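Progress report to the Fudwood Small Farms Fund
Rotational grazing and stock water trial, Vismont and Jovcombe blocks
Second half-year, to the end of December

You asked last time for fewer adjectives and more grass. I have tried to oblige. The short version is that the water system is working, the fencing is mostly working, and the claim that got us the grant in the first place (that shorter grazing periods would carry us through the dry months without bought hay) has not been shown. It may yet be. I wouldn't put money on it today, which I realize is an awkward thing to say to the people who put money on it.

## Where things stand

The herd is at 58 head, all on the Vismont block since October. The Jovcombe block is resting. We had planned to run the two blocks side by side, one on the new rotation and one set-stocked the way it has always been, and compare them. That comparison ended in August when the lower Jovcombe dam went to mud and we had to bring those cattle across early. So we have most of a comparison, and I would ask anyone at the fund who is tempted to quote from it to read the next section first.

Water line: laid, pressure tested, and in use. Four troughs out of five are live. The fifth is waiting on a float valve that has been on order since September.

Fencing: the permanent subdivision on Vismont is finished apart from one gateway. The temporary electric fencing is up and down every other day, as it is meant to be.

Pasture records: kept every week, with one gap in July when I was laid up with my back and the book didn't get written.

## What the grass did

The rotation paddocks had more cover going into the dry spell than the set-stocked ones. I measured that with the plate meter, and I believe it. What I don't believe, or not yet, is that the rotation was the reason. The Vismont block faces the right way, it has the deeper soil along the creek, and it got a thunderstorm in June that missed Jovcombe altogether. I stood on the ridge and watched it miss. Any of those would account for the difference I measured, and all three together would more than account for it.

The consultant's template has a line for "improvement attributable to management." I have left it blank. I was told on the phone that a blank would look bad, and that I could put in a conservative figure. A conservative figure for something I can't measure is still made up, so blank it stays.

There are some things I can say with more confidence. The cattle are grazing the rank stuff along the north fence, which they never touched when they had the whole place to choose from. The clover has come back in the two paddocks nearest the yards. The bare patch around the old trough has started to cover over, mostly with weeds, though I will take weeds over dust. Dung is better spread. I haven't counted it and don't intend to.
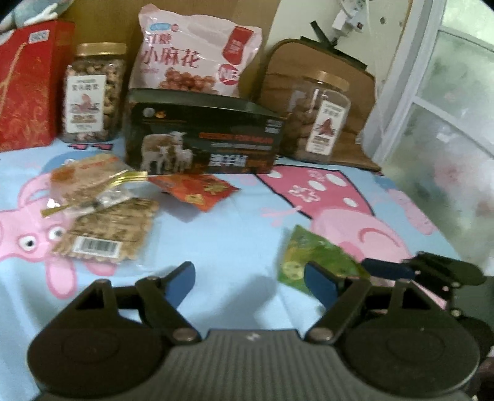
Against that, the soft ground by the creek crossing has taken a beating. Moving the whole mob through one gate every second day is hard on a gate, and by late fall we had a bog there that took the quad bike to its axles. I have put down 2 truckloads of rock out of my own pocket and have not charged it to the grant. If the next farm that applies to you has a single crossing between its paddocks, I suggest you make them budget for rock.

## Hay

The application said we would cut bought hay to nothing in the first full year. We bought 200 small bales in the fall. The year before we bought more, so there is a reduction, but we also had fewer cattle, having sold the older cows in spring. When I work it out per head the saving shrinks until I wouldn't care to defend it in front of anyone who can do long division.

I will keep recording hay the same way next period. I have asked the neighbor on the east side whether I could have his hay numbers as well, as he runs the same sort of country with no rotation at all, and he has said yes in principle. He said yes in principle to fixing the boundary fence too.

## Water

This is the part of the project I would do again tomorrow. The line runs 528 yards from the tank on the rise to the last live trough, and it holds pressure the whole way. The cattle no longer walk to the dam in the heat and stand in it up to their bellies. The dam on Vismont is cleaner for it, going by eye, and the fringe of rushes on the shallow side has started to fill in.

The poly pipe came from the supplier you recommended and has given no trouble. The fittings came from the same place, and three of them split in the first hard frost. They were replaced without an argument. I have since buried everything within reach of a shovel and lagged the rest.

The remote tank sensor, which was added to the budget at the fund's suggestion, has been less useful. It sends a message to say the tank is low after I have already noticed the troughs are low. Twice it has said the tank was empty when I was looking at a full tank. The maker says the signal is poor in our valley. I could have told them that for free. For the time being I'm driving up and looking, which takes ten minutes and gives the dog an outing.

## Animals

Calving was ordinary. We lost one calf at birth and one to what I think was snakebite. I don't see that either had anything to do with the project. Weights at weaning were a little up on the year before. I would like to credit the grass, but we also changed the bull, and he is a good deal longer than the last one.

The cattle learned the temporary fence within a week, and learned to stand at the gate and bawl for the next paddock within two. Anyone who tells you this system makes for quiet stock has not been near them at six in the morning on a shift day. They are easier to handle in the yards, that much I'll grant. They walk toward a person now where they used to walk away.

Worm counts were done once, in September, and came back low. One count is one count. I have another lot of samples booked for the spring.

## The field day

The grant conditions call for one field day in each period, and we held ours at Vismont in November. The turnout was fair. We walked the rotation paddocks, looked at the trough setup, ate sandwiches in the machine shed, and had a decent argument about stocking rates. Several people had driven down from the Abu Hammour property, where they have been at this longer than we have on much drier country. They were generous with their figures, and franker about their failures than any brochure I have read. Their view is that three years is the shortest run worth talking about, and that anyone reporting results after one is reporting the weather. I found that hard to argue with. 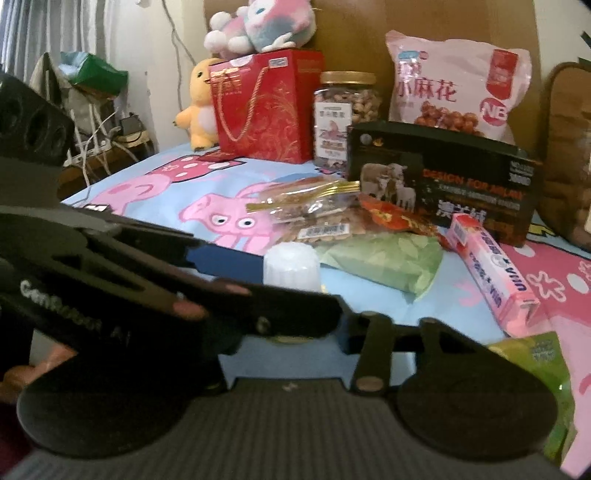 The feedback sheets were mostly kind. One said the event was "too negative." I had explained to the group why I didn't trust my own comparison, and I suppose that is what was meant. I would sooner they went home doubtful than went home and spent their own money on the strength of one wet June.

## Spending

We are under budget on fencing, because I did the straining myself, and over on pipe, because trenching through the rocky section took a bigger machine than quoted. The two come close to canceling out. The sensor was on budget, for what that's worth. The full ledger and receipts went to the office separately. One receipt, for insulators, got wet in the truck and can only be read in part. The store has promised a copy.

I am not asking for more money this period. I would like permission to move what is left in the sensor line over to rock and gateways. The form for that asks me to describe the "innovation" involved. It is rock.

## What I plan for the next period

- Fit the fifth trough once the float valve turns up, or buy one elsewhere and cancel the order.
- Move the creek crossing uphill to the hard ground and put in a second gate, so the mob isn't always cutting up the same strip.
- Restock Jovcombe only when the cover is there. I had said early spring in the plan. It will be when it is ready.
- Start the side-by-side comparison again from scratch, this time splitting the Vismont block itself so both halves get the same storms.
- Take soil samples in both halves before any stock go in. We should have done this at the outset.
- Repeat the worm counts.

Restarting the comparison means there won't be a clean result by the end of the current agreement. I know the fund would like one for its own report. If a date has to be met, I can supply the weekly pasture book as it stands, July gap and all, and you can draw what you like from it. I'd ask that the page about the June storm goes in with it.

A visit from your end would be welcome any time after the calves are marked. Bring boots for the crossing, and come up by the top road, as the creek road is still closed past the bridge.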